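The Box Comes Back

Every May, Wasville empties its closets and somebody tells us the plain cardboard box is finished. The latest is Dredance, a Lokuldale firm that rents out plastic moving crates and wants you to feel bad about tape. I moved house with 2 of them. They were fine. They also had to be returned by noon. 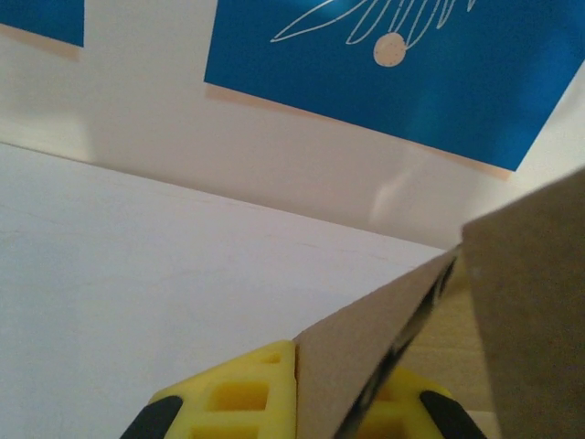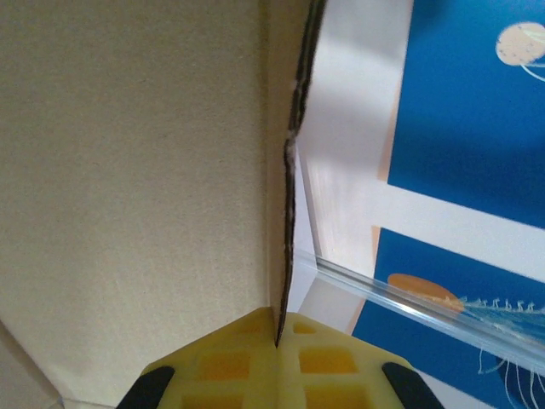 Papadakis, the packing store on the hill, still sells cardboard and says it shifted 4,000 boxes last year. I'd take that with some salt, too. The store's big claim is that a box can be folded flat and used again for years. Maybe. Look at a cut edge where the corrugated layers show, ragged and dark with white flecks of torn paper on it, and ask how many more trips you'd trust it with your plates. I gave mine one more, with towels.

Comments

Crates stack better. Sorry.

Towels is the right answer. My flaps always go first.

What does noon have to do with it? Mine was 2 p.m.

Contact the magazine | Copyright 2018 | Back to top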